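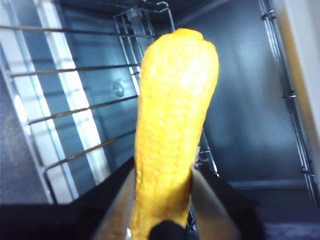 Why is there a heron on the Pukside town badge?
Nattawut Chuensuk
Moved here in November, keep seeing a heron with a key in its beak. Bins, bus stops, the swimming pool floor. Is there a story or did someone just like herons? Daughter has to do a talk at school on it, 3 minutes, and the library's shut till after new year.

Musa Lawal
Theres a story yes. Town gate locked during a flood, gatekeeper drowned, heron brought the key up out of the river and dropped it on the church step. 7 families got out. My gran told it with 13 families so take your pick. Key is on the old bridge too, Jillden side, low down on the left, quite worn now. Flag has the heron facing the wrong way compared to the bridge, no idea why.

abella_road
heron is just from the old fishing guild i think. story came later. no flood in the parish book that i ever saw

Nattawut Chuensuk
Thanks both, going with the flood one. Will go and look at the brigde tomorrow if it stops raining.
27th December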